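Keeping herbs and small plants alive in the kitchen through winter

I moved to Britain from a warm country, and in my first winter I lost every plant I had on the kitchen windowsill. At home my mother watered when she remembered and everything grew like weeds. Here it is a different matter. I have now a few winters behind me, and friends sometimes ask me how I keep my parsley green, so I write it down on one page and can send them the link.

Light

In winter the light is the main trouble. The sill of a south window is best, but only if the glass is not too draughty. I put my palm near the bottom of the window in the evening, and if I feel cold air on it, the pots stay away from that place during the night. Turn the pots a little every few days, otherwise the stems lean to the glass and become long and weak.

Clean the window, inside and outside. It sounds like a small thing, but a kitchen window collects grease from frying, and my neighbour Zodwa Swanepoel was surprised how much brighter her room became after she washed hers with warm water and a drop of washing-up liquid. Dry it with old newspaper or a cotton cloth.

Watering

Most kitchen plants die from too much water. Put your finger into the soil up to the first joint. If it feels damp, do nothing and look again tomorrow. If it feels dry, give water slowly until a little comes out of the bottom, wait, and pour away what stands in the saucer.

I use water which has stood overnight in a jug, so that it has the temperature of the room. For a small pot of basil 200 ml is plenty. My rosemary gets less than this and complains less than any other plant.

Supermarket herbs

The herbs in the supermarket are sown very thickly, many seedlings in one little pot, and they fight each other for food. When you bring such a pot home, take it out, soak the root ball for some minutes and pull it carefully into 2 or three pieces. Plant each piece in its own pot with fresh compost. They will look sad for a week. Leave them in a bright place without strong sun and do not feed them yet.

Cut from the top, always just above a pair of leaves. If you pick the big leaves from below, as I did for years, the plant goes bald and then it gives up.

Pots and saucers

Clay pots dry faster than plastic ones, so they are good for thyme and rosemary, and less good for mint and parsley. Every pot needs a hole. If you have a pretty one without a hole, keep the plant in a plain pot and stand it inside the pretty one.

White crust on a clay pot comes from hard water. Mix one part vinegar with three parts water, scrub with an old nail brush and rinse very well. Empty the pot first, the roots do not like vinegar.

Plants on the table

Not every plant must live on the sill. Some green thing on the table makes the room friendlier in the dark months, and those which are content with less light can stay there the whole winter.

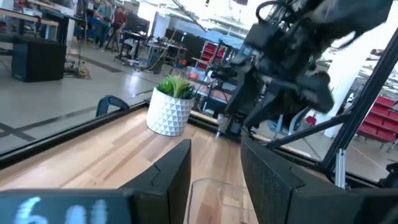
What I always do is to put something waterproof under the pot. Unglazed clay lets the damp through, and a saucer of the same clay does too, so a wooden table gets a grey ring before you notice it. A cork mat alone is not enough. I use a glazed saucer with small felt pads below, and once a week I lift it and wipe underneath.

If you have already a ring, do not start with sandpaper. For a white mark on a waxed table, rub in a little furniture wax with a soft cloth, along the grain, and leave it until the next day. Dark rings are deeper in the wood and I have not found a kitchen remedy for them. Fatima Matlala told me to try lemon juice, and on my table it made a pale patch next to the dark one. I would ask a person who repairs furniture.

Little flies

If small black flies come up when you move the pot, the soil is too wet. Let the top dry completely and put a thin layer of coarse sand over it. A yellow sticky card between the stems catches the adults. It takes patience, some weeks in my case.

Feeding

From November to the end of February I give no plant food at all. I start again in spring with half of the dose which is printed on the bottle, and from April they get the full one.

Page last changed: January 2026. I added the part about flies after Anel Du Plessis asked me for it.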